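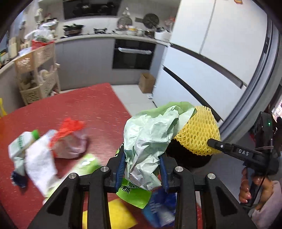

Written by Roxana Radu for the Rillasholm robotics club. Checked by Jae-in Cha. Last changed in October.

Section 4. Recording table clean-up with the hand grippers

Read Section 3 (charging and pairing) first. If the gripper's light isn't green, go back there and don't come to me.

The Nastero rules say that a "well varied" set of demonstrations will teach an arm to clear a table. I have my doubts. Last term we fed Ghiță everything we had and it learned to push a bottle off the far side of the table with great confidence. So this section is written for people who want recordings we can check, and it makes no promise about what the arm will do with them.

4.1 Before you record

1. Pick a table with something on it. Groceries are good. Bags, netted fruit, cartons and bottles give the fingers different problems, and a crumpled plastic bag gives them the worst one.

2. Leave the rest of the kitchen as it is. The rules ask for a "natural background" and don't say what that means. We take it to mean no tidying.

3. Move glass, knives and anything hot off the table and away from the edge.

4. Start Kisteo on the laptop and open a new session. Type the session name by hand. The auto-name feature has given two sessions the same name before, and the second one wrote over the first.

5. Open and close the fingers fully, then watch the width reading. It should come back to zero. If it stops at 14, the zero point has slipped and you need to run the width check in Section 3 again.

Caution: The fingers pinch harder than you expect. Keep your other hand out from between the pads, even to straighten a bag.

4.2 Recording a pickup

6. Hold the gripper by the handle and keep your wrist loose. A locked wrist gives a stiff path, and Ghiță copies stiff paths faithfully, along with all our other mistakes.

7. Come in with the pads open and stop short of the object. Wait a beat so the start of the grasp is easy to find later.

8. For a bottle lying on its side, close across the body. Grabbing the cap looks neat on video and is a poor bet with a full bottle.
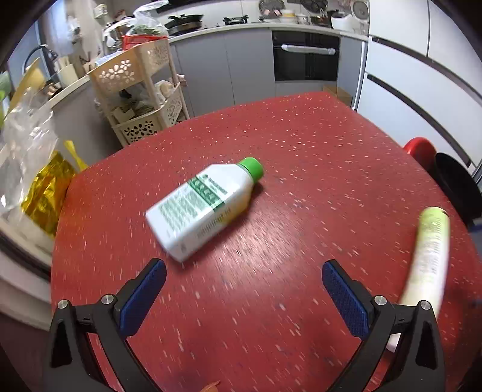

9. Close slowly until both pads touch, lift, move to the drop spot, open, and back away. Then press stop. People forget to press stop.

10. If you drop the thing, keep recording and pick it up again. Mark the take "recovered" in Kisteo. Jae-in thinks these takes are the most useful ones we own. I haven't seen proof, but they cost nothing to keep.

Note: The manual that came with Kisteo says lighting "does not matter". Record with the lights on anyway.

4.3 Working in pairs

11. Agree out loud who takes which object before either of you moves.

12. Start both recordings from the same laptop. Starting them separately and lining them up afterward can be done - Grigore Marinescu did it for a whole set - and he'd like never to do it again.

13. Keep the cables off the table and on your own side. A cable that crosses the other person's reach will get pulled.

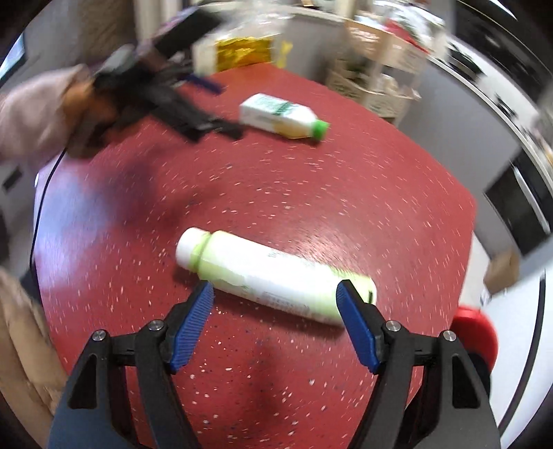

Object names cause more trouble in this club than any piece of hardware. "Bottle" is fine until there are two of them on the table and two people reaching, and then the label file is worthless. Use whatever tells them apart at a glance. With the pair of bottles on the red table, that's the cap: write "bottle, white cap" and "bottle, green cap", and never "left" or "right", because the second gripper comes in from another side and its left is somewhere else.

4.4 Checking what you recorded

14. Play back every take at normal speed. The quality score in Kisteo isn't a substitute. It gave full marks to a take of the inside of Despina's bag.

15. Delete takes with no object in them. Keep the ugly ones. A fast swing that blurs the picture can stay as long as the grasp itself is clear.

16. Compare your take count with the one on the shared drive. On the last big upload we sent 2795 takes and the drive reported 2729. Nelli Saarinen found the missing ones in a folder marked "temp", which the uploader skips without a warning.

Caution: Don't empty the gripper's memory until the two numbers match.

17. Upload in batches of 500 or fewer. Bigger batches are allowed, according to the settings page. Ours have stalled every time.

If something goes wrong that isn't covered above, write it in the log with the session name and tell Despina Preda, who keeps the spare pads. Training runs are in Section 5. Read the part on failed runs first, as you'll be using it more.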